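Participants wanted: judging robot hand movements before contact

The Rebane group at the Plomotdale site is looking for 80 adults to take part in a study on how people read the movements of a robot hand. Sessions run through April. No background in robotics or computing is needed, and we would like most of our participants to have none.

What the study is about

When a robot hand moves toward an object, a person watching can often tell early on whether the grasp is going to work. In our first round, raters watched 1,048 short recordings of reaching movements, each one stopped before the fingers touched anything, and said whether they expected the grasp to hold. Their answers matched the real outcome more often than the robot's own confidence score did. The gap was largest for transparent objects and for objects on shiny surfaces.

That result came from people who work with robots every day. We now want to know if it holds for everyone else, and whether a short training session makes a difference. If it does hold, the ratings can be used to correct the confidence score, so that the hand stops and tries a new approach when it should.

What you will do

You will come to the Makik building once, for a visit of roughly two hours. The first part takes 40 minutes. You sit at a screen, watch recordings and press one of two keys after each. There is a break, with coffee and tea, and then a second part in the robot room. There you watch the arm reach for objects on a table and give the same kind of answer out loud. You will not operate the robot or touch it. A member of staff is at the stop button the whole time.

Half of the participants get a ten-minute training session before the first part. Which half you are in is decided by chance and we can't change it on request.

Who can take part

- You are 18 or older.
- You have normal vision, with glasses or contact lenses if you use them.
- You can follow spoken and written instructions in English.
- You have not worked with robot arms or hands, paid or unpaid.
- You did not take part in the Loltaseo pilot.

The building has step-free access. Parking is behind it, and the bus stops at the front gate.

Payment and data

You are paid for the full visit, including the break, even if you decide to stop early. We store your answers under a number, separate from your name. Sound is recorded in the second part only and is deleted once the answers have been typed up. You can ask for your answers to be removed until the end of the month in which you visited.

How to sign up

Write to Seul-gi Do at the study desk with your name and the times that suit you - mornings start at 9:30, and the last visit of the day starts at 4 p.m. Please mention it if you need a chair with arms or larger text on the screen. Questions about the method or the first round go to Damian Gajewski or Solène Leclerc.
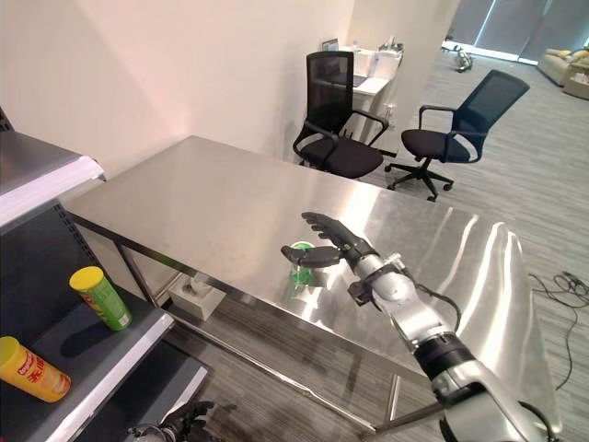 Reaches in the second part are stopped short of the object, and your answer is due while the hand is still open. Small things matter at that point, such as where the thumb is and how high the fingers sit. With a clear cup of green liquid on a steel tabletop, you also have the cup's faint reflection in the metal to deal with, and the bright streaks of light along the table's right side. Take the time you need and answer even if you are unsure - a guess is useful to us, a skipped trial is not.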